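Print this page | E-mail this thread

Clive Ackroyd
Thread, 14 posts

1/ I was asked to put our house rules for handheld gripper work somewhere people outside the team can read them. They apply to anyone collecting demonstrations with the hand-held tools, staff or visitor. We revised them in January.

2/ First rule: no session starts without a written task sheet. One side of A4. What gets picked up, where it goes, what counts as finished. If the operator has to ask halfway through, the sheet was not good enough and we rewrite it.

3/ Second: check the markers before you check anything else. Clean, flat, no lifted corners. A marker with a scuffed corner will still be picked up most of the time, and the bad frames get through to the training set. Wipe with a dry cloth. Replace if in doubt.

4/ Third: calibrate at the start of each shift and again after any knock. A knock means any knock, including putting the tool down hard on a desk. Lorraine Lightfoot keeps the log and she will ask you about gaps in it.

5/ We cap a run at 12 minutes. Then the operator puts the tool down and rests the hand. We used to let people go on until they felt tired, and by that point the motion had already gone sloppy. Kyung-hwa Ji went through 162 old recordings and the drift was plain in the later part of the long ones.

6/ Faces. Everyone who may come into view is told beforehand, and faces are pixelated before a recording leaves the building. The raw copy is deleted once the blurred one has been checked by a second person. The check is done by eye, at normal speed, all the way through.

7/ The wide lens sees far more than the operator does. It takes in the ceiling, the far wall and whoever is leaning over you. People forget this. Screens within view are switched off or turned round, and whiteboards are wiped. Badges go in pockets.

8/ Cuiping Yuan asked whether a shared room should be cleared before recording. Our answer is no, as long as everyone in it has agreed. Real rooms have people walking about in them and the data should too. What we don't accept is someone who hasn't been asked.

9/ Cables. Keep them off the walking route, or tape them down if they must cross it. The operator is looking at the fingertips and will not see a lead on the floor. Power strips go against a wall where one can be reached.

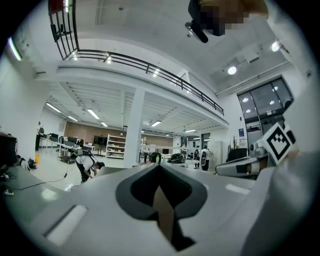

10/ Naming. Every recording carries the task sheet number, the operator's initials and the tool number. No nicknames. We lost most of an afternoon on the Kettle project to a folder called "good ones", and Lacey Holroyd had to match the contents by hand.

11/ Rejects are kept, with a reason, in a separate folder. We aim for 200 accepted runs per task before anyone trains on it. Sudisel works to 800 and may well be right for their sort of job. Ours are short tasks with few objects.

12/ Fingers are a wearing part. Look at the tips at the end of the day and write down what you see. If one is changed, the next recording gets a new tool revision, even if the new finger is the same pattern as the old one.

13/ Stevura have asked to use these rules as they stand, which is fine by us. Change what you need to. The only two I'd ask you to keep as written are the consent rule and the second-person check in post 6.

14/ Corrections to me or to Lorraine, please. The next revision will have a section on storage cases, once we have agreed what should be in it.

Print this page | E-mail this thread

Contact | © Neltance | Back to top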